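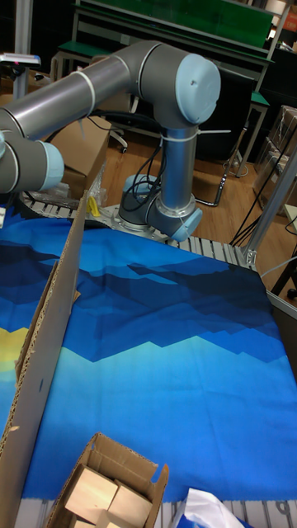 Wilfredo Dizon wrote to ask whether the Brivia bench arm service is worth paying for in a one-person packing shop, or whether the money should go on a better tape gun and a second table. He packs wooden parts into small boxes and does it all by hand.

It depends on how often your boxes change. Brivia charges 145 a month for the arm, plus 639 once for setup. For that, Hanneke Postma came out, bolted things down and left two saved routines. Changing a routine yourself takes 20 minutes once you've done it a few times. If you pack something different every day, buy the table.

Tips if you do sign up:

- Lay a patterned cloth over bare rails. Small parts don't drop into the slots, and it shakes out clean.
- Fold box flaps all the way out before you start a run. A flap that springs back will spoil a placement.
- Stand a piece of stiff cardboard along one side of the work area as a divider. It costs nothing and you can replace it when it gets soft.
- Check cable ties monthly. Leave some slack at every joint.

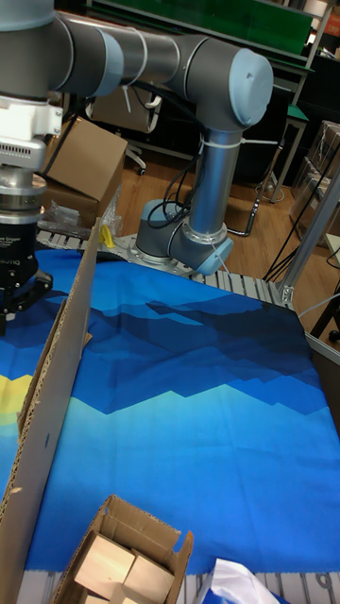
- Run each new routine at the slowest speed first, with your hand near the stop button.
- Keep plastic bags well away from the path. Thin plastic catches on fingers and gets dragged along.
- Write down the box size for each routine and tape the note to the table.

The phone support is good in the morning and slow after 4 p.m. The printed manual skips the section on changing grip force - ask for the Layug sheet, which covers it on one page. You can cancel with a month's notice, but the setup fee stays with them.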